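Bench notebook, Gorkholm room, handheld collection
August, started 8:50

Rewriting the station rules for the tea box task. The old sheet was a page of arrows and crossings-out and two of us were reading rule 3 differently. What follows replaces it. Once it has been used for a full batch I'll copy it into the Budum binder and the old one can be recycled.

The main disagreement was over what counts as a start. One reading was that the episode starts when the grippers leave the table. The other was that it starts when recording starts, with both grippers already held still over the table. I went through the last batch of 50 and the two kinds are mixed together, which makes trimming a pain. From now on: both grippers in hand, held low over the table and still, lid open, count three seconds, then move. Same at the end. Three seconds still, then stop recording. Don't put the grippers down inside the episode.

Cables next. The rule used to say "keep cables clear," and people took that to mean whatever they liked. New wording: each cable leaves the table on its own side. Left cable to the left, right cable to the right, never across the front of the box and never under a forearm. If a cable drags something during a take, finish the motion, stop, and mark the take as a discard. Don't reach over and fix it while recording. The fix gets learned along with everything else and then somebody has to cut it out by hand.
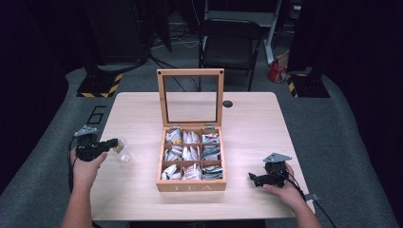

Speed. The Zieliński checklist says "natural pace," which I'd keep, but with a floor on it. A pick that takes under a second tends to blur at the jaws and the tracking gets jumpy. Slow down for the last inch before contact, close, wait a beat, lift. No need to move like you're underwater for the rest of it.

Packets. Take them by the top edge or by the tag, one at a time. If two come up together, put both back and do it over inside the same episode, then write "double" in the notes column. I want those kept. Retries that end well are useful and we don't have many. Retries that end with a packet on the floor are a discard. Torn packets come out of the box before the next take and go in the bin, not back in the row.

Resetting. This is where most of our drift comes from. The box ends up an inch further forward by lunch because everybody nudges it a little. I tried tape on the table top and it lifted at the corners and showed up in the wrist views, so no tape. Use the paper template instead: lay it against the table edge, set the box to it, take the template away before recording. Once every 4 takes is enough if the box hasn't been bumped. After any bump, do it right away.

Refill the compartments between batches only. Don't top up in the middle, even if one cell is getting thin. A thin cell is a real condition and I'd like some of it in the data. Do write down which cell. Count rows from the back, columns from the left, seen from the operator's position. The old notes have it both ways and I can't use half of them.

Sleeves and hands. Sleeves pushed up or tight at the wrist, no rings or watches. Gloves are off the list for this task. The Zurberg procedure asks for thin gloves when handling food items, but everything we touch is wrapped, and gloves made the triggers slip when I tried a pair. I've written that down as a local exception. If we ever go to unwrapped items the exception is void and we go back to their wording.

Floor. Walk around the platforms with the striped edges, don't step up on them. Kicking a stand even slightly means recalibrating both sides. Anyone who feels a bump should say so, even if nothing looks moved. I'd much sooner lose ten minutes than a morning's takes. Bags and jackets go outside the curtains before a batch starts. Chairs are pushed back so that an operator can step away from the table without looking.

Discards. Mark them at the time, in the log, with one word for the cause: cable, drop, bump, trigger, tracking, other. If it's "other," add a line. Don't delete anything at the station. Deleting is done later from the log, by a second person.

11:40. Ran 39 takes by the new sheet. Three discards: two tracking, one drop. Start and stop are clean on everything I've checked, which so far is roughly half. The still count at the end is easy to forget and I cut it short a few times myself. Might add a beep.

Open items:
- Template is plain printer paper and already curling. Redo on card.
- Decide whether the lid angle needs its own check. It doesn't always come to rest in the same place.
- Left trigger feels stiffer than the right. Swap the springs and see if it follows the spring.
- Add a column for the cell number so it stops ending up in the margin.
- Ask whether the Budum binder wants the gloves exception on a separate page or in with the rest.

Next batch after lunch, same sheet, no changes until it's through.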